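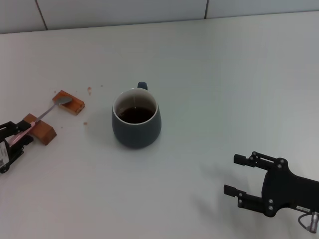
Mug, spoon and wood offcuts on the white table, tiled end of the room.

Tramwood Shared Kitchen and Workroom
Progress report to the Skestus Fund, second period
Prepared by Melina Mitsotakis-Vlachou

1. Where we are

The kitchen end of the room is finished and in use. The workroom end is usable, with two items outstanding, listed in section 5. We opened both ends to members in the first week of October, which was two weeks later than the plan we sent you. The delay came from the tiling. The first delivery of large tiles was the wrong shade and had to go back, and the tiler had another job booked before he could return to us.

Membership stands at 149. When we wrote the first report it was a little over half that. Most of the new members came through the Friday open session, which runs from 4 p.m. until the building closes.

2. The room

The pale gray tiles are up behind the tables at the kitchen end. We chose large tiles to keep the grout lines down, and cleaning is quicker than it was with the old painted wall. The dark grout was Periklis Tzanetos's choice. Light grout in the hallway restroom was stained within a season.

The white tabletops were bought secondhand from Mivik when it cleared out its showroom. The surface is matte and marks more easily than we would like, mostly from hot drinks and pencil. A damp cloth takes off most of it if it is done the same day. We have put a cloth and a spray bottle at each end of the room and added wiping down to the closing list.

3. Mugs and spoons

You asked us to report on the switch away from disposable cups. We bought 43 ceramic mugs, dark slate gray outside and white inside, from Kaushik. Three have been broken and one has a chipped rim and now holds pencils. The white lining was a practical choice, as it shows coffee rings and people can see whether a mug has been washed properly. The dark outside hides drips fairly well.

In the same period last year we went through nearly 1000 paper cups. We have bought none since opening and have kept one sleeve back for days when the dishwasher is out of service. It has been out of service once, for a morning.

Spoons are more of a problem. They go missing, and the ones that do not go missing get left on the tables. Members have taken to resting them on offcuts from the wood bin, which keeps coffee off the tabletop and has cut down on rings. We did not plan it but we are not going to stop it. Periklis has offered to run a short session on making proper spoon rests from the same offcuts, sanded and oiled. The raw ones soak up coffee and stain at the ends, and a few have gone in the trash for that reason.

4. Wood sessions

We have held 21 sessions for beginners. The small pieces are sorted by thickness now — flat ones in the shallow tray, blocks and wedges in the deep bin. Before that, people spent the first part of every session digging. The most popular projects are door wedges, trivets and small boxes. Boxes take more than one session and about a third of people who start one do not come back to finish it, so we now keep unfinished work on a labeled shelf for a month.

Drinks are allowed at the tables during layout and hand sanding. They are not allowed near the saws. This has been followed without much trouble.

5. Outstanding

The second sink is in place but not plumbed. The plumber has the part on order. The shelving along the window side has been delivered and is waiting for someone to put it up.

6. Spending

We are within the amount approved for this period. The tables came in under budget and the tiling went over, and the two nearly cancel out. Receipts are attached separately. We would like to move what remains in the tables line to a small rack for the mugs, as they are currently stacked two deep by the dishwasher. Please let us know if this needs a formal request.

7. Next period

Plumb the sink, put up the shelves, hold the spoon rest session, and buy more spoons.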